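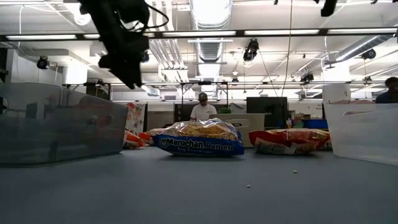 Maruchan Ramen and other snack packages between two plastic bins, Wostmont snack set.

Wostmont Snack Sorting

Summary
This folder covers the bagged food part of the Wostmont sorting work. The activity is simple: packaged snacks go from a table into bins, or from one bin to the other. There are 401 episodes in this release, sorted into 34 folders by table layout.

What is on the table
Store-bought packages in their original wrapping. Most are soft plastic bags, such as the large bag of Maruchan Ramen with its blue band and clear upper part. The blocks of noodles make it stiffer than the other bags. The rest are chip-style and snack bags, mainly in reds and oranges. Packages were not flattened or straightened before use, and some got more wrinkled as the work went on. Please expect the same item to look different from one folder to the next.

Bins
2 bins are used, one at each side of the table. One is a see-through smoky gray, the other is frosted white with a cutout handle. In the notes they are called "gray" and "white" – never "left" and "right", as they trade places in some layouts.

Labels
Each episode has an item name, a start place and an end place. Item names come from the package where the print can be read, and from color and flavor where it can't.

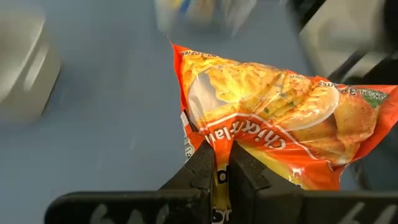
Orange bags with a chicken flavor banner are filed under "chicken_orange". Folds often hide part of the lettering, so don't count on reading a full product name in every view. Shiny plastic also throws bright spots that can cover small print. If a label looks wrong, check the item list for that folder first.

Layouts
Hermans: bags spread out on the table.
Prosberg: bags close together, some overlapping.
Flullgate: bags start in a bin.
Mixed: any of these.

Known problems
Labels in 4 of the Prosberg folders use an older spelling, "chickn_orange". Treat it as the same item.
Small crumbs on the tabletop are not labeled.
Package weights are not recorded.

Changes
December – added the Flullgate layout and fixed bin names.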